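Skustard Clinical Supply, sample storage walk-through, 14 Nov 2021

1. Freezer log signed twice daily. OK, in 5 different inks.
2. Alarm tested. It rang. The desk took it for the phone.
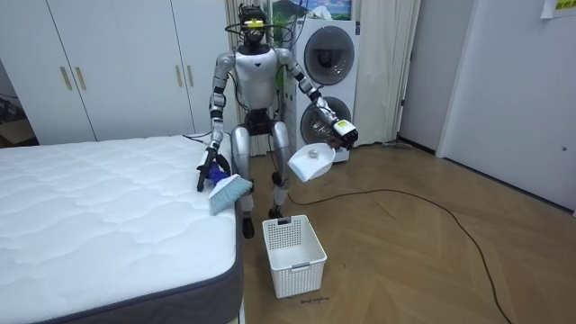
3. Spill kit sealed. Opened in June, taped shut, called sealed. Fail.
4. Expired trial stock set apart. 58 vials, on the shelf marked Visitors.
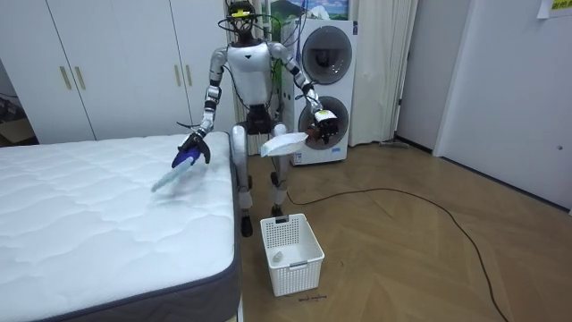
5. Door closes by itself. Takes about 20 seconds and sounds sorry for itself. Pass.
6. Gokier courier forms filed. Under S, for Suvarna. Refile.

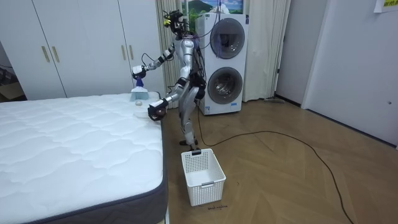 Brush against the mattress, near a top corner.

Recheck items 3, 4 and 6.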